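Covville Garden Words, version 7

What is inside
A list of 600 plant names and garden words, collected in Covville. For every word there is the spelling we prefer, other spellings we have heard, the language of the speaker and a short note on use. The file is plain text with tabs between the columns, saved as UTF-8.

How it was collected
Shalini Chaudhary and I talked with 21 gardeners, mostly in their homes. Each person was asked for the name they use every day, also when the seed packet says something else. We did not correct anybody. Colour words are kept as the speaker said them, so "grey leaf" and "silver leaf" can be the same plant.

Known problems
Bulbs are covered better than vegetables. For 19 entries the Latin name is missing and the column has a question mark. Please do not fill it by guessing.
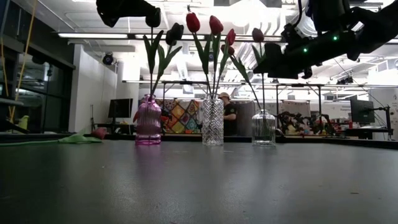 Changes in this version
The column "neighbourhood" was removed, as two speakers asked for it. Double entries for marigold are now joined. Sorting ignores capital letters.

Use
You may copy and change the list if you name the source. It is not suitable for deciding which plants are safe to eat.

Corrections go to Itzel Cervantes, with the line number please.

Sakda Kamolrat, 5th April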